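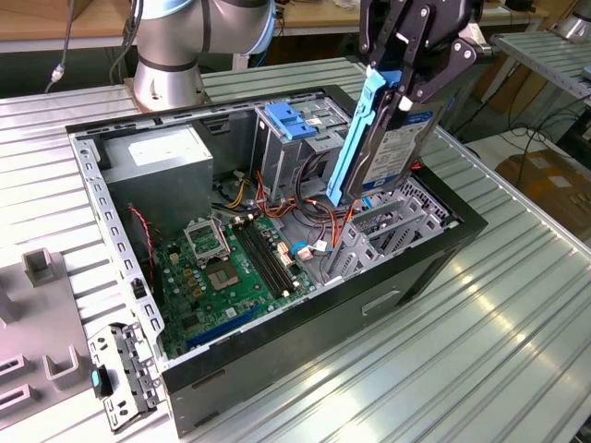 Gorkska linkage gripper vs. Teuber parallel jaw: drive handling on a desktop tower

Our bench does one kind of work: taking desktop computers apart and putting them back together under arm control. Most of the parts come out along a straight path. Hard drives in plastic carriers are harder. The carrier has to enter its bay square, with the side tabs and connector edge clear of the cage, and the case leaves little room for fingers once the power and data cables are in the way.

We tried two grippers on this job. The Gorkska is a multi-link adaptive type with pivoting black fingers. The Teuber is a conventional parallel jaw with flat pads. Both were driven from the same Virkeo controller, on the same arm, against a tower lying on its side with the panel off. The test ran through most of August.

Mounting and setup

The Gorkska bolts up without an adapter. Its cable exits at the side of the wrist, and we had to add a second strain relief before the elbow would turn through its full range. The Teuber needed an adapter plate, which cost us 14 mm of reach. That sounds minor until the wrist has to work over a standing drive bay.

The Virkeo recognized both. Force limits are set on one page and saved per tool, so switching grippers is a matter of loading a profile. The controller does not carry the tool center point over with the profile. That has to be entered by hand, and we got it wrong twice.

Clearance

A tower on its side gives the arm good access from above to the power supply, the motherboard and the memory slots. The front section is tighter. Metal brackets and the plastic drive frame sit close together there, and the wiring between the power supply and the bays takes up much of the middle.

The Teuber's jaw body is wide for its stroke. It had to come in tilted 12 degrees to keep off the cage, then straighten over the last part of the move. The Gorkska's fingers are flatter and could go straight down. They do spread outward as they open, though, and the opening move needs to be planned as carefully as the approach. On an early run we released at full width and caught a cable bundle.

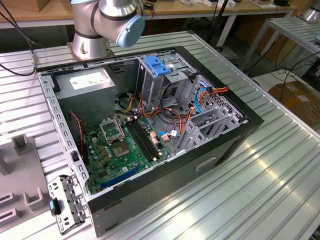 Can the Gorkska handle memory modules as well as drives?
Only with the narrow fingertips fitted. The standard tips are too thick to straddle a module without touching the slot latches, and the Teuber is the better choice for that part.

Grip and insertion

On a carrier, the two grippers behave differently. The Teuber closes flat and holds the part exactly where it found it, including any error in the pick. The Gorkska lets its links settle against the plastic, and small pick errors are partly taken up in the process. The price is some play under load. When a side tab touches the bay, the carrier can rotate slightly in the fingers – enough to finish the insertion in some cases, enough to jam it in others.

We logged 551 insertion attempts across both tools. The Gorkska needed fewer retries. The Teuber's failures were easier to diagnose, as they nearly always came from a bad pick and showed up at the same point in the move.

Cameras

We used fixed views of the bench and a small Kitden camera at the wrist. The fixed views are good for planning and for checking that the arm is clear of the case. For the last stage of an insertion the wrist view is the one to watch, with the carrier and the lip of the bay opening close together. Its weak point is glare. Ribbed aluminum reflects strongly under our lights, and automatic exposure then turns the darker areas nearly black. Locking the exposure helped more than any change to the lamps.

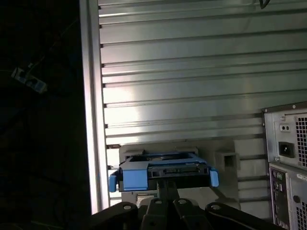
Gorkska test bench, August

The remaining notes were written after the last runs, with the Gorkska back on the arm.

Wear on the fingertips is light. One pivot has picked up a trace of side play, which can be felt by hand but does not show in the position data. The Teuber pads have polished smooth at the center and will need replacing before it goes back to drive work. Pads come in sets of 2 and swap out with a hex key.

The Gorkska manual is thin on maintenance. It gives a lubrication interval but no torque values for the link screws. The Teuber manual has both.

For carriers, brackets and other molded parts with uneven sides, we would buy the Gorkska. For memory, expansion cards and anything with two flat faces, the Teuber is more predictable and cheaper to keep running. The Virkeo controller is adequate for either – a firmware change that stores the tool center point with the profile would remove our main complaint. The Kitden camera stays on the wrist, exposure locked.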